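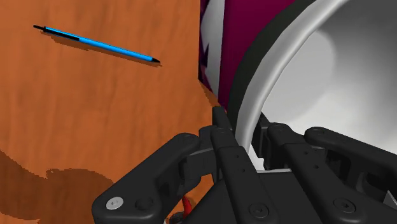 A blue pen and a big white bowl on a wooden tabletop.

Samonte Street repair night is moving to the old library annex
March 28, 2025

If you've been dropping off your wobbly chairs and dead lamps at the Belik building, you'll need to learn a new walk. The Samonte Street repair night is moving to the library annex, and I for one am thrilled, having spent most of February in that back room with my coat on.

Marites Macaraeg, who started the whole thing with a borrowed toolbox and a sign taped to a door, told me the lease at Belik ran out and the new rent was more than the group could manage. The annex is costing them $390 a month, heat included (heat!), and the city has agreed to leave the side entrance open until the last person packs up.

"I cried a little when they handed me the keys," she said. "Then I went straight in and measured for shelves."

The setup stays pretty much the same. You bring your broken thing, write your name on the sign-in sheet and wait your turn, usually with a cookie in your hand. There will be 2 sewing machines this time instead of the one that kept eating my hems, and Bienvenido Malabanan is coming back to do furniture. He fixed my kitchen table last year - the leg had been held on with a belt, don't ask - and he's promised to show people how to sand out water rings and oil a tabletop so it doesn't dry out. Bring a scrap of wood if you want to practice on something you don't love.

A couple of things have changed. No microwaves anymore, and no gas tools of any kind, which the library was firm about. Big furniture needs a call ahead, as the side door is narrow and I have already seen one dresser lose that fight. Parking is behind the Skamus bakery after 6, and the bakery says it's fine with that as long as the delivery spot stays clear.

Marites is also looking for 3 more people who can solder, or who would like to learn. I put my name down, so if your radio comes back sounding strange, you know who to blame.

The sign-up sheet is on the annex door, next to the book drop.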